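Orncombe Water Users Association
Technical Subgroup - Minutes of Meeting
02/03/2023, Orncombe office

Present: Thu Ninh (chair), Sơn Lý, Quyên Đỗ, Hòa Hồ (minutes)
Apologies: Nga Trình

1. Minutes of the previous meeting
The December minutes were accepted with one correction. Under item 4, "supply pressure" should read "static pressure at the meter". Hòa Hồ to reissue.

2. Matters arising
2.1 The isolation valve at the Tiêu branch has been exercised and closes fully. Item closed.
2.2 The right-of-way letter to the owner of the lower parcel has not been answered. Thu Ninh to send a second letter by certified mail.

3. Meter replacement
Sơn Lý reported that 201 connections are in the replacement program, of which 33 remain on the old mechanical meters. All 33 are on the Tustine line. Access is the main difficulty, as several pits have been paved over and the covers will have to be located from the original drawings. The drawings for the north end of Tustine show the pits on the wrong side of the road.
Quyên Đỗ asked whether the old meters could be tested in place. Sơn Lý replied that a bench test is needed for a result at low flow, where the under-reading is expected.
Agreed: two meters to be pulled and bench tested before the rest are ordered.
Action: Sơn Lý.

4. Night flow on the Tustine line
Quyên Đỗ presented the logger data. Minimum night flow is higher than in the same period last year, and the rise is a step, which points to a single leak more than general wear. Step testing is proposed, closing valves in order from the far end. Customers will lose supply for short periods between midnight and 4 a.m.
Thu Ninh asked for written notice to every affected address - door cards, with the office number on them. Agreed.
Action: Quyên Đỗ to fix the date and draft the card.

5. Storage tank
The Notano quotation for relining covers surface preparation, two coats and disinfection. It does not cover draining or the temporary supply. Hòa Hồ noted that the temporary tank on offer holds up to 1,000 gallons, which is too small for the upper zone without a second unit.
Notano to be asked for a revised price with two units and a stated cure time.
Action: Hòa Hồ.

6. Pressure at the upper zone

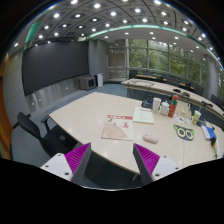
Quyên Đỗ: What setting is proposed for the reducing valve?
Sơn Lý: 70 psi at the outlet, reviewed after a month of logging.

The valve is at present set by hand and the gauge on the outlet side sticks. The gauge is to be replaced before any adjustment is made. Thu Ninh asked that the old setting be recorded on the valve card so that it can be restored if the highest houses report low pressure.
Action: Sơn Lý.

7. Other business
Nga Trình had sent a note asking for the spare hydrant key to be returned to the office. Sơn Lý has it and will bring it in.

8. Next meeting
Date to be circulated by Hòa Hồ once the step test is booked.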